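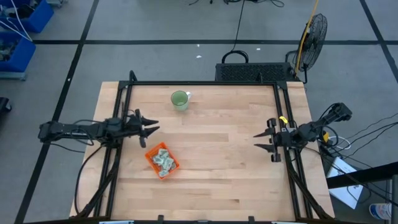

Mug, tray and paper bills on the wooden table, 12 Jul 2019

I have written before that I do not buy boxes anymore. I mean the closed boxes at the end of the flea market in Flutgate, when the sellers want to go home and they say one price for everything. In February I bought such a box, I carried it up the stairs, and I found eleven lids without a pot. After this I made a promise.

Well, I bought another box. It cost 3 dollars and it was standing open, so I could see inside, and I tell myself this is a different case. At the top was a mug, and under the mug was an orange plastic tray, and both of them are now on the table.

The mug first. It is light green, and the handle is white. I like very much that the handle has another color. When I was a child we had only white mugs with a thin line, and the line disappeared after some years of washing. I looked under this one for a name and did not find any. A woman at the market said it could be from Munteanu, the old ceramic shop on the bridge street, and I wanted to believe her, but the people at Munteanu looked at it for a very short time and said no. They were polite. I drink from it anyway. It holds more than my usual cup and the handle is wide enough for three of my fingers, so I do not burn the knuckles.

The bills were in the bottom of the box in an envelope. They are pale green paper, folded, and they look like play money to me. My first thought was Skelcombe, a board game that we had at home, where you must buy fields along a river and you always lose them to the flood. I remember the money of Skelcombe as green. But memory is not a good witness for colors, and the envelope had no board, no dice and no rules. If somebody who reads this still has the game in a closet, please look at the money and write me a comment. I would like to know if the paper is thin, like the paper for airmail letters, and if there was a green this pale.

I tried to make them flat. I put them for one night between two heavy dictionaries, and in the morning they looked very good, and in the evening they had started to bend again at the same places. Paper remembers the fold. I read that you can iron it on low heat with a cotton cloth on top. I do not trust myself with this, so they stay folded, in a pile, in the orange tray.

About the tray I have less to say. It is small and it is plastic, and I think it is the most useful thing from the whole box. Before, I kept small things in saucers, and a saucer is too flat, everything slides off when you carry it. The tray has held keys, seeds for the balcony, and for one week the screws from the bathroom shelf that I still did not put back. I washed it with warm water and dish soap. There was an old price sticker glued on it, and for this I used cooking oil: you rub it in, wait a little, and then scratch with the fingernail. Then wash again, or everything you put in it will be oily. I forgot the second washing and the seeds suffered.

Now the table. Several of you asked about the wood after my last post, and I answered too quickly, so I will correct it. It is a butcher-block top, in long strips, and the strips do not all have the same tan. I wrote that I use linseed oil. I used it only the first time. Now I use the mineral oil for cutting boards, which I order from the hardware store in Vultach, because linseed oil dries slowly and the smell stays in the curtains. My way is this:

Wipe the wood with a damp cloth and let it dry until the next day. Sand very lightly, always along the grain. Pour a little oil on a cotton rag, never directly on the wood, and go with the strips from one side to the other. Wait 60 minutes. Wipe off what the wood did not drink. If it feels sticky in the evening, it was too much oil, and you can wipe again with a dry rag.

I do this two times in a year, or when water does not stay in drops on the surface anymore. For rings from cups I have no miracle. I have tried salt, and I have tried toothpaste, which some people recommend very strongly, and with toothpaste I had a clean ring in place of a dark one.

It has been so warm here that I do not want to do any work with a cloth in my hand. A fan helps if it blows low over the surface, but with paper bills you must think before. I ran after a few of them last week - the lightest ones go farthest, under the radiator of course. A mug on top of the pile would be good, but then I have no mug.

In the box there was also a puzzle with 1,000 pieces, a view of a harbor. I have not opened the bag inside. The picture on the lid is mostly sky, and I know what this means for the month of August. A bread knife was there too, which I gave to my neighbor, and a roll of shelf paper with lemons, enough for one drawer and a half. I have done the one drawer. For the half I am looking for something that goes well with lemons, maybe plain white.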